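3.2 Household cleaning mixtures and how they were prepared

The mixtures in this part of the study were chosen from the answers to the household questionnaire (Section 2). We kept only those that respondents said they used at least once a week and that could be made from things sold in an ordinary supermarket. That left four: a bicarbonate of soda paste, a citric acid solution, a soap flake solution, and plain warm water as the comparison. Vinegar was left out of this round, as it was covered in our earlier work on glass and we had nothing to add for hard floors and worktops.

The paste was made fresh each morning in the Barnley kitchen laboratory. We put 200 g of bicarbonate of soda in a bowl and stirred in 100 ml of tap water until it held its shape on a spoon. Pastes left overnight formed a crust and were thrown away. The citric acid solution was 20 g of food-grade powder in a litre of water, stirred until clear. The soap flakes gave more trouble. They dissolved well in hot water but turned to jelly as they cooled, and the jelly blocked the spray heads. In the end we applied the soap solution by cloth, and to keep things even we applied the other two liquids by cloth as well.

Tap water at Barnley is hard. We did not soften it, because most of our respondents live in the same supply area and clean with the same water. Readers in soft water areas should expect less soap film than we report in Table 2.

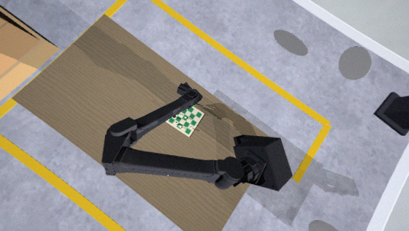
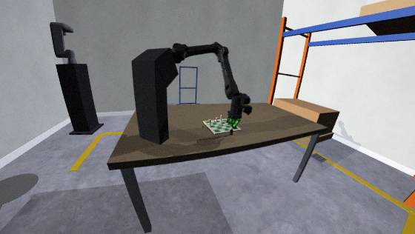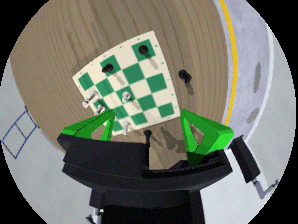
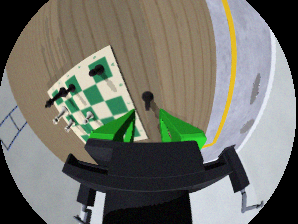
Figure 3. Simulated views with a wooden table.

Hilkka Suominen

3.3 Soiling and wiping

Three kinds of soil were used: cooking oil, strong black tea and a limescale deposit. The oil was sunflower oil, brushed on thinly and baked on at a low heat so that it went tacky. Tea was poured on and left to dry at room temperature. The limescale was grown by letting tap water dry on the tile again and again over several days - a slow method, but the deposits looked much more like those in people's bathrooms than anything we got from a bottle.

Test tiles were glazed ceramic, cut to the same size and washed before use. Each mixture was left on the soil for 4 minutes and then wiped off with a damp cotton cloth. The paste needed a second wipe with clean water, as it left a white bloom that would otherwise have been scored as dirt. We counted the second wipe as part of the effort score, which puts the paste at a disadvantage in Table 3. We think this is fair, as people at home have to do it too.

Wiping was done by hand by one person, Thư Lý, who did not know which liquid was on which tile. She could of course tell the paste from the others. Strokes were long and even, with the cloth folded to a fresh face after each tile. Cloths were washed without fabric softener, which coats cotton and makes it smear.

3.4 Scoring

Tiles were scored for visible soil under a desk lamp and again in daylight. The two sets of scores agreed well for tea and oil. They agreed poorly for limescale, which hardly shows under a lamp held directly above it and stands out when the light comes from the side. Only the daylight scores are used for limescale.

We first planned to use the Orkov gloss scale for all three soils. It worked for oil but said very little about tea, which stains the grout line and leaves the glaze as shiny as before. Tea was therefore scored by eye on the simpler scale given in the appendix.

3.5 Limits of the method

New tiles are easier to clean than old ones. Glaze that has been scoured for years holds soil in its scratches, and none of our tiles had been treated in that way. We also looked at one soil at a time, whereas a kitchen wall usually has grease with dust stuck in it. A short trial on mixed soil was made at the end of the work, but the tiles dried unevenly and the results are not reported.

Citric acid should not be used on marble or other limestone surfaces, and nothing in this section should be read as applying to them. Some respondents said they mixed it with bicarbonate in the same bucket. The two largely cancel each other out once the fizzing has stopped, and we did not test them together.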